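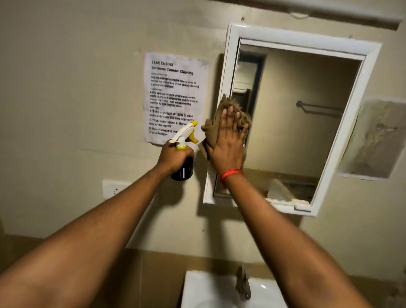
Posted-task recording is a method of gathering demonstrations for household robots in which every chore is written out on a sheet and fixed to the wall where the work is done. It was developed at Jatilcombe for the Dahlgren collection, a body of first-person demonstrations made in ordinary homes. Each sheet carries a task number, a title, the starting state of the room and a short list of steps. Sheet 3062, "Bathroom Counter Cleaning," is a good example: it calls for a sponge or cloth, covers both the sink countertop and the area in front of the mirror, and ends with the supplies going back to their original place. One hand can hold the spray bottle while the other presses a cloth to the glass, and the instructions are in view beside the mirror cabinet.

The strength of the method is how much it leaves open. A sheet fixes the goal and the order of the steps but says nothing about grip, speed or which hand does what, so two people following the same sheet can produce wonderfully different recordings. Two-handed cleaning gains the most from this, as the hands have separate jobs that must still be timed together — a hard thing to write down and a fairly easy thing to show.

The first release held 2000 demonstrations across 101 tasks. A later trial at Clerport trained one policy on 945 of them, all wiping and tidying chores, and a second policy on the same recordings with the step text removed. The first policy was much better at finishing a chore in the right order, and the gap was widest on the last step, putting things away.

Birorville, a follow-up collection begun in August, keeps the wall sheets and adds kitchens and laundry rooms.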